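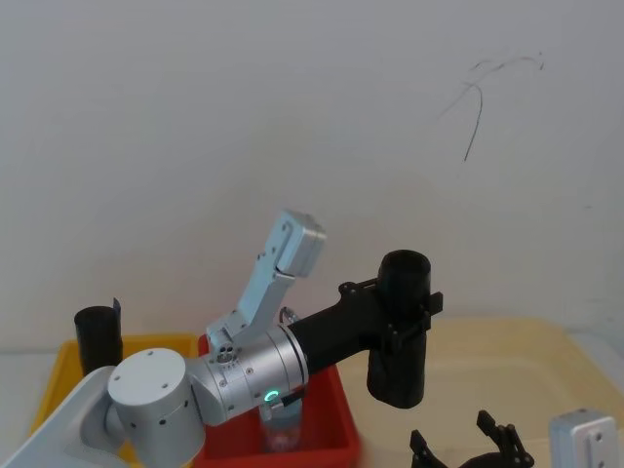 Robot arm and plastic trays.

Incidents and Investigations > Leisure and public buildings
Thread: Grollano pool evacuation, report now out

plantroom_pete
31 March 2024
The operator's report on the Grollano leisure centre evacuation is up on the Trestari site. For anyone who missed it, the learner pool was cleared last July after bathers started coughing, and 3 children were kept in hospital overnight. All were discharged the next day.

Sequence as given: the circulation pump tripped, the dosing pumps carried on, hypochlorite and acid collected in the return pipework with no flow to dilute them, and the pump was restarted with people in the water. Gas came out at the inlets at the shallow end.

The report puts it down to "operator error on restart". I don't think that holds up.

weir_and_gutter
It was an error on restart. The pool should be cleared before you bring circulation back, and the dosing isolated and checked. That has been in every course I've sat.

plantroom_pete
Agreed, but the restart only mattered once the chemicals were in the line. Dosing should stop when flow stops. Page 31 says the interlock was "present but not effective" and then moves on.

hx_oldham
What does "not effective" mean there? Wired out, failed, or never commissioned?

plantroom_pete
It doesn't say. The appendix lists a Tomar controller with a flow switch input. The event log has the pump trip and no flow alarm after it. So either the switch stuck closed or the input was linked across at the terminals.

weir_and_gutter
Or the sample pump was still running and the switch was on the sample line. Seen that more than once. The controller sees flow through the cell and carries on dosing into a main that isn't moving.

hx_oldham
That would fit. It would also explain why it kept calling for chlorine, as the reading at the cell would drift down.

Quoting weir_and_gutter: "It was an error on restart"
Still your view?

weir_and_gutter
Yes. Two failures, and the last one was a person pressing a button with bathers in. I'm not saying the design was good.

dosing_dave72
Talelex had the service contract for the dosing kit at that site. Their last visit sheet is in the appendix and the interlock box is ticked. No method recorded, so you can't tell if they stopped the main pump or just pulled the switch lead.

plantroom_pete
Pulling the lead proves the input and nothing else. The test is to stop the main pump and watch both dosing pumps stop.

splashmum_gr
My son was in that lesson. The local paper said a "chemical leak" and the letter to parents said "an air quality issue". Is either of those right?

hx_oldham
Neither, going by the report. Nothing leaked out of a container. Two chemicals that should never meet undiluted met in a pipe and made chlorine gas. Sorry you had to get it from here.

splashmum_gr
Thank you. The letter also said the system had been upgraded.

plantroom_pete
The report says a second flow switch on the main return, and the injection points moved 600 mm further apart. They were 300 mm apart before. The switch is worth having. Moving the points does very little with no flow.

weir_and_gutter
Disagree slightly – extra separation buys you some time. But I'd want the dosing supply taken from the pump contactor as well, so it is dead when the pump is dead.

plantroom_pete
A contactor feed won't catch a closed valve or a blocked strainer. Use both.

dosing_dave72
I've emailed Trestari asking which line the original switch was on. Will post the reply if I get one.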